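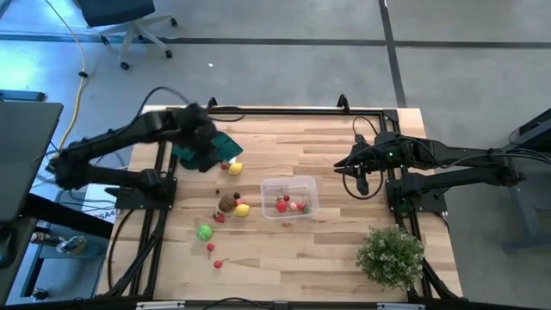

Travel Claims and Expenses: Community Help

Claim returned for missing receipt

I submitted a claim in respect of a two-day visit to the Dritberg office. The claim, reference 3365, was returned with the note "receipt required for item 4". Item 4 is a rail fare of 23 pounds purchased from a machine at Ultilport station, which did not issue a receipt. I hold the used ticket and a bank statement showing the payment. Is either of these acceptable, and must the whole claim be submitted again?
Asked April 2019

2 answers

Answer by Manuela Carbone
Marked as accepted

A bank statement is acceptable for rail fares where no receipt was issued, provided that it shows the date, the amount and the name of the train operator. Other entries on the statement may be covered. Please attach a copy of the ticket as well.

The claim need not be submitted again in full. Open the returned claim, select item 4, attach both documents and choose "Return to approver". The original reference number is kept. Please do not create a second claim for the same journey, as duplicates are rejected and the first claim is then placed on hold.

Claims returned in this way are to be corrected before the end of August. After that date a form 862 signed by the head of department is required.

Answer by Kashyap office

We were told that tickets alone were sufficient for fares of this size. This may have been under the previous policy. The Irnura office still accepts them, to our knowledge. It would be advisable to telephone the claims desk on extension 478 before sending anything.

2 of 3 readers found this answer helpful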